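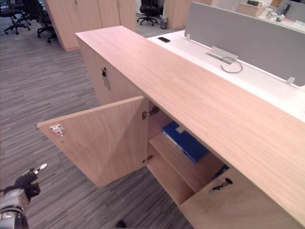

Dorareo's arm at the oak cabinet, left door open.

Dorareo: second progress report to the Cuvetitz small builds fund
Submitted by Leandro Benítez, Saturday, November 23, 2019

Dear all,

The first report promised an arm on a rolling base that could open a cupboard, take something out and close the cupboard again. We now have the arm, the base and a growing respect for cupboards.

Work since the last report

The base is finished. It rolls straight on the concrete in the Cuesta workshop and drifts slightly left on the carpet in the office at the front of the building, where the cabinets are. The drift follows the weave of the carpet. I spent two evenings blaming the wheel encoders before I turned the whole machine around and watched it drift the other way. There is now a correction for carpet in the settings file, filed under "carpet."

The arm was bought used, as agreed, and the gripper is our own build. The original fingers were too thick to get behind the edge of a door. The new ones are slimmer, and there is a small white tip that can be replaced without taking the rest apart. I have replaced it often enough to be glad of that.

We also swapped the motor driver for a Dutidau board. The old one still works and is in a drawer, in case anyone at the fund would like it.

Door trials

We ran 30 attempts on the left door of the long cabinet, starting each time with the door shut and unlocked. The arm got the door fully open in six of them. In most of the others it started well, then let go once the door had swung past the point where the wrist could follow. A hinged door travels in an arc, and our planner preferred to think of it as a drawer. That part of the planner has been rewritten, but the new version has only been run on the bench so far, so I am not claiming anything for it.

Closing is much better. The arm pushes the door and the door closes. I would like this to count toward the total, but I understand if it doesn't.

The doors with keys in them are a separate matter. The first plan said the robot would "handle locks." I wrote that sentence and would now like it back. Please read it as "doors that a person has already unlocked" for the rest of the grant period.

Fetching

The object for the fetch test is a blue ring binder. I picked it as an easy start: bright, stiff, hard to break. Lying on a shelf it is also wider than our gripper opens, so the only way to hold it is by the spine or by one cover. By the cover, it opens. We have had one clean pickup by the spine, on the bench, with the binder placed where I knew the arm would like it. Pickup from inside the cabinet has not been tried.

Money

Of the grant, some $1,000 is left. The Dutidau board cost more than the line we had for it, and the wheels cost less, mainly by being worse wheels. I would like to move the leftover wheel money to spare gripper parts and will assume this is fine unless I hear from you.

Until the next report

The rewritten planner goes onto the real door next, with the same number of attempts so that the results can be compared. After that comes the binder, from the shelf. The depth camera mount needs stiffening too, as it nods a little whenever the base stops, and the map nods with it.

The next report is due at the end of January. You are welcome to visit Cuesta before then. Allow 5 minutes per door.

Regards,
Leandro Benítez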